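Forums Groups Members Log in
Plurkitz > Robot Learning > Collecting Demos

How much should I change between takes?

Skiseo

I'm gathering examples with a hand-held gripper so I can train a policy for my arm at home. The job is simple: pick up a shuttlecock and drop it in a clear plastic bin. I did a long run of takes on Wednesday and it learned okay, but move the bin a hand's width and it reaches for the old spot. Do I need more takes, or different ones? I'd rather not spend all of May on this!

Jasia

More takes. You can never have too many.

Veikko Kuusisto

Different ones, I'd say. I had this exact problem and kept piling on near copies, which got me nowhere (and a sore wrist). What helped was working in blocks. I use four bin spots and four ways for the shuttlecock to lie, so feathers toward me, feathers away, and so on, and I do two takes of each before I move anything. 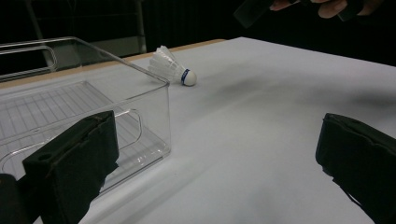 Start your hand from a new place every time too, high, low, off to one side. I used to begin every take from the same comfy position and the policy got totally lost anywhere else. And go slow near the feathers! If you fumble a grab, keep going and fix it in the same take. I keep those, they taught mine how to recover. Toss the ones where you give up halfway.

Try one block and retrain before you record a whole pile.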